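Section 5: Setting Up the Metach Countertop Slow Cooker for a Shared Lunch

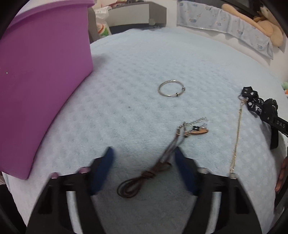 Light blue waffle-textured towel.

Revised 2023-03-04

Read this section before you cook for a group. The recipe booklet in the box makes it sound as if you drop everything in at breakfast and serve at noon. We have our doubts about that, and the steps below allow more time than the booklet does.

Before first use

1. Take out the pot, the lid and the rack. Peel the film off the control panel.
2. Wash the pot and lid in warm, soapy water. The booklet says a rinse will do. Wash them.
3. Set the base on a flat, heat-safe counter with open space on all sides. Keep towels, paper plates and cords away from it while it is on.
4. Pour in 2 cups of water, cover, and run on HIGH for one hour. A faint smell is normal the first time. Smoke is not. If you see smoke, unplug the unit and do not use it.
5. Let it cool, pour out the water and dry the pot.

CAUTION: Never put the base in water or in the sink. "Splash resistant" on the carton refers to the control panel only.

Cooking soup or chili

1. Thaw all meat in the refrigerator first. Do not start from frozen, whatever the quick-start card suggests.
2. Fill the pot at least halfway but stay below the MAX line. The line is hard to read on the dark pot, so find it before you add food.
3. Put root vegetables on the bottom. They take longer than the meat.
4. Cover and select HIGH or LOW. There is also a button marked CHEF. In our kitchen it gave the same result as HIGH, and we leave it alone.
5. Keep the lid on. Each look inside adds time.
6. Check the center with a food thermometer before serving. Poultry must reach 165°F. The panel shows the temperature of the base, so do not go by that number.

Note: The 975-watt Imari model and the smaller Lodine model use different pots. The lids look alike and will sit on either one, but they do not seal. Check the letter stamped under the handle.

Holding food warm

1. Switch to WARM only after the food is fully cooked.
2. Stir every half hour. The edges dry out otherwise, even with the "even heat" feature on.
3. Serve within two hours. The carton claims all-day holding. Cream soups and anything with pasta will be paste long before that.

CAUTION: Do not use WARM to reheat leftovers. Heat them on the stove first.

Plugging in more than one cooker

Use separate wall outlets on separate circuits. A power strip is not a fix, including the Muriithi strip sold alongside this unit as "kitchen ready." If the breaker trips, unplug everything, move one cooker to another room and check the food temperature before you start again.

For error codes, see page 173.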